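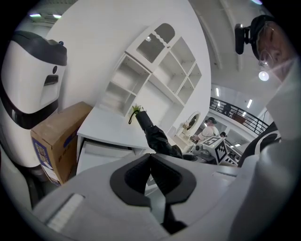 Several of you wrote in after Thursday to ask whether you really have to fold the fabric on the grain every single time, and whether a pocket lining counts. Yes to both, I'm afraid (and I do sympathize!).

Week 3: Grain, Nap and Slippery Cloth

Grain is simply the direction the threads run, and once you start feeling for it you'll find it in everything from your raincoat to your grandmother's curtains. Tug gently along the selvage and there's hardly any give; tug on the bias and it stretches like anything. For slippery nylons, use clips, a fresh fine needle and a longer stitch, and take your time with it. Please bring a scrap of the Belay lining or something like it, and read the Cestatwood handout up to the part on facings.

Filed under: Sewing Basics, Course Handouts

Comments
My bias strips keep twisting, any ideas?
Same here, pressing first helped a lot.

Related
Choosing Interfacing
Week 2: Reading a Pattern Envelope
Hems for Heavy Coats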